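From: Danai Manolakis
To: footwear-fitters list
Subject: Re: Resoling the Bakalis duty boot, heel counter question

Csaba,

Answers to your points are inline. I have had two pairs of the Bakalis through the shop since June, both in the eight-inch height, both worn on concrete floors by people who stand most of the shift.

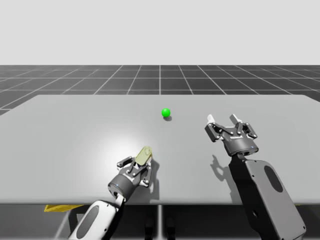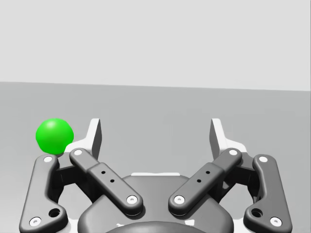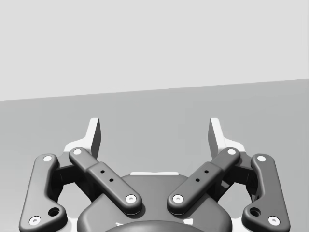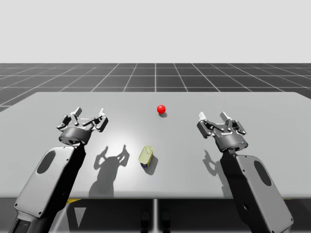

Csaba Oláh wrote:

> The maker lists the Bakalis as recraftable. The pair on my bench has
> a cemented outsole with a stitch line molded into the edge. I see no
> real thread anywhere. Is there a welt under the foxing or not?

There is no welt. The stitch line is decoration. The outsole is cemented to a midsole, and the midsole is cemented to the lasted upper. You can take the outsole off with heat, but go slowly at the toe. The midsole foam softens before the cement lets go, and if you pull at that stage it tears. I set the gun low and work from the heel forward with a thin blade. Once you are past the shank it comes away in one piece.

"Recraftable" in their catalog means you can send the boots back and they will put a new bottom on them. They replace the outsole and the midsole together. They do not sell the midsole as a part.

> The left heel counter has gone soft on the inside. Customer says it
> rolls when he comes down stairs. Would you replace it or tell him to
> buy new boots?

Check which counter you have before you quote him. The older pairs made at Flandmont have a fiberboard counter set between the lining and the outer leather. It takes up sweat and breaks down from the top edge. Press it with your thumb halfway up. If it folds and stays folded, it is finished. The newer pairs have a thermoplastic counter, and those can often be warmed and reshaped on a last.

To replace the fiberboard one you have to open the lining at the collar and drop the back seam by 2 inches. I do it with the bottom off, so it makes sense only if he is paying for the resole anyway. As a job by itself it costs too much for what he gets.

Also look at wear on the old outsole. If the inside edge of the heel is worn down more than the outside, the new counter will go the same way. A firmer insole would be a cheaper thing to try first.

> What are you using for the replacement sole? Irkon has stopped
> answering my emails.

I still get the Irkon lug unit through Dultau. The smallest order is 50 pairs in mixed sizes, so you may want to split one with another shop. The unit is 7 mm at the forefoot before sanding. That is thicker than the original by a little, and the customer will notice a change in how the boot bends for the first week or so. Rough the back of the unit well. It comes with a release film on it and cement will not hold until that is gone. Wipe with solvent, rough, wipe again, then two thin coats of cement with full drying time between them.

Do not use the wedge version of the same unit on this last. The heel breast lands too far forward and the shank is left with no support under it.

> Last thing. Do you restitch the speed hooks or leave them?

They are riveted through a leather facing, so there is nothing to restitch. If a hook is loose, drill the rivet out from the back and set a new one with a washer behind it. The facing is thin and the hole will have stretched. On one pair I had to put a strip of nylon webbing behind the whole row. It held, but it makes the lacing stiff, and I would ask the customer before doing it.

If you want to send me the left boot I can look at the counter. Put the insole in the box too.

Danai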